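About Us

Hi, I'm Telmo Lorente, and Starkby is my language school. If you found this page because you typed "learn Portuguese without crying" into a search box, welcome, you're my kind of person.

I grew up in a house where three languages got used at dinner, mostly at the same time. My grandmother scolded in one, my dad told jokes in another, and my mother answered both of them in English because she wanted the last word understood. So I've never really believed you have to be gifted to pick up a second language. You need people to talk to, and you need them not to laugh too hard while you're getting the verbs wrong.

Before Starkby I taught for a big chain school (I'll be polite and leave the name out). We had a binder. Lesson 13 was always the train station, and it didn't matter if the person in front of me was a retired nurse who wanted to call her cousins or a teenager who just liked the music. Everybody went to the train station. I did that for years and I got very, very good at buying pretend tickets.

I quit in February with a small amount of savings and a folding chair. The first classes were held in the back of a bakery on Escobar Street, after closing, and I still can't conjugate anything in the past tense without smelling cinnamon. Five students came that first evening. Two of them are still with us, and one now teaches our beginner Spanish group – and does it better than I ever did!

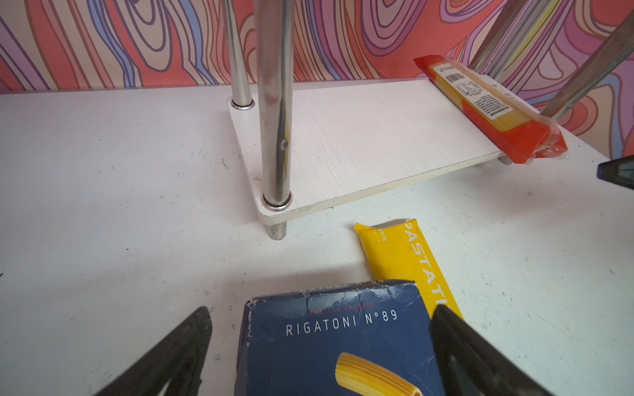 We outgrew the bakery pretty quickly, and our own doors opened on March 30, 2019. These days we have 177 students on the books, and classes in Spanish, Portuguese, Italian and (new, and I'm so excited about it) Catalan. Groups are small. Eight people is the limit, and if a ninth wants in we start a second group or put you on the list and call you when there's a seat.

How do the classes go? You talk. That's most of it. There's a bit of grammar, usually in the second half, once you've bumped into the problem yourself and want to know the answer. We don't give tests. There is homework, but it's the sort you can do while making dinner, like listening to a song three times or leaving your teacher a voice message about your worst haircut. Some of those messages are wonderful and I wish I had permission to play them for people.

The youngest person we teach is 13 and the oldest is 73, and last spring they ended up as conversation partners in the Italian group and argued for an entire hour about whether soup counts as a meal. I've never heard better use of the subjunctive.

We also have a reading club, which goes by the name Nallico. It's a word one of our students made up in the middle of a sentence when she couldn't remember the real one, and it stuck. We read short things, slowly, and there are snacks. You can come along even if you don't take classes here. Hetunov is our other side project, a pen pal swap for people who like paper letters. It has 37 members so far and we could use more people who write Portuguese, so please get in touch if that's you.

If you're thinking about joining, your first class is free and you don't have to prepare anything. Total beginners should come to a beginner session. If you took four years of Spanish in high school and think you've forgotten it all, come to the next level up, you'll remember more than you expect. Not sure? Call and talk to me for ten minutes and we'll figure it out together.

I answer the phone myself most afternoons. Mornings I'm usually teaching, so leave a message, in whatever language you like.

Telmo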